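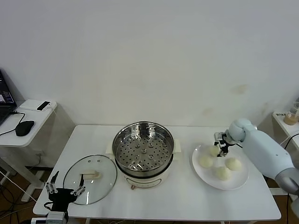 Electric steamer on the white table, glass lid off to the left.

Notebook: report flow, hide vs. collapse
Tuesday, August 2, 2022
By the Isitz moderation tools group

Picked up the comment reporting work again after the break. Where we left it: when a member reports a comment in Isitz, the comment stays in the thread and gets a gray flag. The flag is small and people miss it. Support keeps getting tickets that say "I reported this and nothing happened," and the report is sitting in the queue the whole time.

Two builds to compare on the Grillthorpe test server.

Build A removes the comment from the reporter's view. Replies stay, indented under a blank line.

Build B folds the comment to a single row with the text "You reported this" and a Show link. Replies fold with it. Opening it does not withdraw the report.

Loaded both with the same 300 seeded threads and ran the scripted accounts against them in the morning. Notes as I went:

- A breaks the reply count. The header says 12, the page shows 11. Caching clears it in the web client but the Android client holds the old number until the app is restarted.
- A also breaks permalinks. A link to the hidden comment lands at the top of the thread with no message. Needs its own page or at least a line of text.
- B handles permalinks fine. The row is highlighted and stays folded.
- B, screen reader: the Show link reads as "Show" with no context. Changed the label to "Show reported comment." Retested, OK on desktop. Have not tried it on a phone.
- In B, reporting the first comment in a thread folds the entire thread. Technically correct by the spec and obviously wrong to use. Set replies to stay open when the reported comment is top level. Flagging this for review, I am not sure it is the right rule.

Timing. The fold adds 42 ms to thread load on the slow profile, nearly all of it in the call that checks whether the viewer has an open report. Moved the check into the Kavier session call, where we already fetch mutes and blocks. Now it adds 10 ms. Good enough to stop looking at it.

Queue side. Shojaei (the triage service) still groups reports by comment ID only. If a comment is edited after the report, the moderator sees the new text and has no way to open the old one. We knew about this in the spring and parked it. It matters more with B, because the reporter can unfold the row later and find wording they never reported. Wrote a patch that stores a copy of the text with each report. The copy goes into the same table as the report and is deleted on the same schedule. Storage is not a concern at our size.

Ran the patch on a batch of 40 edited comments. All had the old text attached, but the ones with attachments lost the file name. The name is stored in a different field and I was not copying it. Fixed, not rerun yet.

Also noticed more than 10 of the seeded accounts have the same display name, left over from the old import. Makes the moderator log hard to read. Renamed the ones I was using and left the rest.

Leaning toward B. A is simpler to explain but people do come back for the text, mostly to copy it into an email to us, and with A they have to ask support to dig it out.

To do:
Rerun the edited batch with attachments.
Phone screen reader check, both platforms.
Ask the docs people for a better word than "fold."
Permalink message for A, in case we end up there anyway.
Decide what the reporter sees when a report is closed with no action. At the moment the row stays folded forever.

Test server stays up through the end of August. Please don't reset the seed data without leaving a line in the notebook first.

3 comments | 2 shares

Isitz Moderation Tools | Contact the group | © 2022 Isitz | Back to top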